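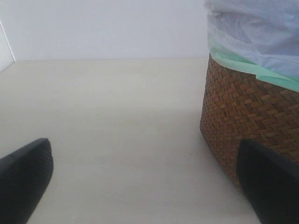 My mother sold the house in Plonano the year I turned 22, and she kept the piano bench for last. The movers had taken the rest on the morning truck. I had driven up from Adport the night before and slept on the floor, and when I came into the front room she was sitting on the bench with her coat on, going through a round basket of letters. It was the brown one, woven on the diagonal in light and dark strips, and as long as I could remember it had held the mail she did not want to answer.

"These are all from the bakery," she said.

The bakery was Puletti, at the bottom of the hill. My father had worked there before I was born and for some years after. He left it, and us, when I was six. I knew he had gone south. I did not know that anyone from the bakery had written to her.

"What do they want?" I said.

"They wanted me to come and get his money."

She handed me one. It was typed on thin paper and said that wages of 221 were being held in the office and could be collected by the wife on any working morning. The next one said the same thing. The third had a line added in pen, asking if she was well.

"You never went?"

"I went once. I got as far as the window. They had the long loaves out and there was a line of people, and I knew every one of them." She folded the letter back along its creases. "So I bought a loaf someplace else and came home."

I did the arithmetic, which was not hard. We had been short that winter. I remembered the winter because we ate in the kitchen with the oven door open, and because she took in hems from the Shaikh dry cleaner and did them under the lamp after I was in bed. She got paid by the piece. It would have taken her months to make what was sitting in that office.

I asked whether she was sorry about it now.

"I was sorry by the end of that week," she said. "But then it was a week late, and after that it was a month late."

The agent was coming at eleven for the keys. We had most of an hour. I carried the bench out to the car and found it would not go in the back seat, so I took the front seat as far forward as it would go and tried again, and then I tied it on the roof with the clothesline. When I came back in she had her gloves on and the letters in her purse.

"Let's walk down," she said.

It was November and the steps had leaves on them. She held the rail the whole way. Puletti had a new sign and the window had been made wider, but the door was the same, with the brass plate at the height of a child's hand. A girl was behind the counter. My mother waited her turn behind a man buying rolls. Then she took out the letters and laid them on the glass.

The girl read the top one. She read it again and went into the back, and we heard her talking to someone, and a chair moving. An old man came out, wiping his hands. He looked at the letters and then at my mother for a good while.

"We closed that account," he said. "When we got the computer. It was around 2000, I think. Anything old, we closed it."

"I thought you might have," my mother said.

"I could ask my son. He does the books now."

"No. I only wanted to say I got them."

He nodded. He squared up the letters and gave them back to her – he was careful about it – and asked if we were still up on the hill. She told him the house was sold. He said that was a lot of stairs anyway. Then he took two long loaves from the rack and put them in one bag, and when she opened her purse he had already turned to the next customer.

My mother left the money on the glass. The girl looked at it and looked at the old man's back, and put it in the register.

We were late for the agent. He was standing on the porch with his folder, and he had seen the bench on the roof of the car and wanted to know if it was going to hold. I said it only had to get as far as Adport. My mother gave him the keys, two for the front and one for the cellar, and told him the cellar door had to be lifted a little as you turned. He wrote that down.

She ate the heel of one loaf before we reached the highway. Past the bridge she broke off a piece for me and I drove with it in my hand.

"It used to be saltier," she said.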